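The Old Tower, Opened Up - Gallery from the Monholm Repair Room
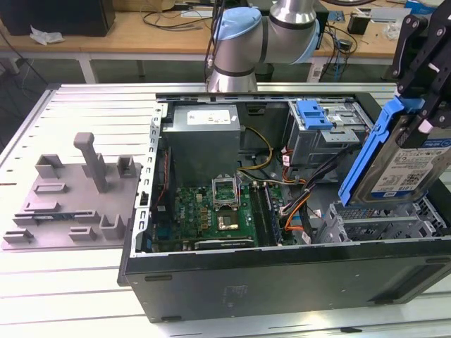
The tower on its side with the cover off. The 1.0TB drive is in its blue caddy, above the drive bay.

Welcome to our small gallery page. My name is Yiran Fang and I look after the desktop computers at the Monholm repair room, together with Ludger Reuter and Loretta Benavides. We had 17 old towers given to us by an office in Vemport, and we decided to open each of them before we say if it is good for another home or only for parts. The page is for people who have never looked inside such a case and would like to know what is what. I apologize for my English, Ludger has corrected the worst of it.

A few notes to go with the picture, from my workbook.

The power supply
Gray box with a white label on top. The yellow and black wires come out of it in a thick bundle and go toward the middle of the board. We test every supply on its own before it goes back to work, and from this group we have put 5 in the recycling.

The socket
It is open, with the metal frame standing up. Please do not touch the gold-coloured area with your fingers! Loretta keeps a box of clean covers for this and she will gladly give you one.

The memory
Two long dark slots at the right side of the socket. For a home computer we like to fill both. Matching pairs are in the drawer marked Van Dusen, which is the name of the old cabinet and has no other meaning.

The cables
The orange ones are SATA, for the drives. They make big loops over the right side of the case. I prefer to tie them at the very end, when I am sure that I will not need to move anything again.

The drive
A WD, with a white and blue label. The blue plastic caddy holds the drive in the bay and saves us many small screws. In May we received 14 spare caddies from Ashraf El Khatib, but they are for another model and the colour is green - if you can use them, write to us.

The finished computers are offered at the front counter. Each one has a paper tag with the size of the drive and the amount of memory. If you are looking for a certain model, ask Loretta, she has the list.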